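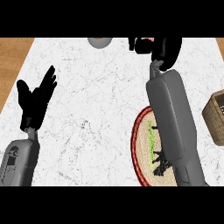 Figure 3. Pale stone work surface with faint gray veining, with wooden floor visible beyond it.

4.2 Stain resistance of sealed and unsealed marble

Marble is composed mainly of calcite, which reacts readily with weak acids. Two kinds of damage are often grouped together in kitchen use and are kept apart in this section. Etching is a loss of surface material caused by acid and shows as a dull spot under low-angle light. Staining is the uptake of colored liquid into the pore space and can occur without any change in gloss. A penetrating sealer slows the second process but has little effect on the first.

Test tiles were cut from one slab of pale marble supplied by Tamuno and finished to a honed surface with 820 grit abrasive. They were washed with deionized water, dried to constant mass, and assigned at random to one of three groups: unsealed, sealed with Perno (solvent-based), and sealed with Zetska (water-based). Both sealers were applied in two coats following the supplier's instructions, with excess wiped off before it could form a film. All tiles were then left to cure at room temperature for eight days.

Lemon juice, red wine, black coffee, and olive oil were placed on separate tiles under glass covers. After the contact period the liquid was blotted, and the tile was rinsed and dried again. Color change was measured with a handheld spectrophotometer and gloss with a 60-degree meter. Readings were taken at the same marked positions before and after contact, avoiding visible veins where possible.

Color change from coffee and wine was lower on both sealed groups than on the unsealed tiles. The difference between the two sealers was within the spread of repeated readings and is not interpreted further. Olive oil darkened the unsealed tiles, and the mark remained after cleaning with a neutral detergent. On the Perno tiles the same treatment left no measurable mark; on the Zetska tiles a slight darkening persisted near the edge of the contact area.

Lemon juice reduced gloss in every group. Wine did so to a lesser degree. Because honed marble starts at a low gloss value, the absolute loss was small, and the same exposure would be expected to be more noticeable on a polished finish.

Veined areas were tested separately on tiles from the same slab. Uptake there was less uniform, and the results are reported by position in Section 4.3.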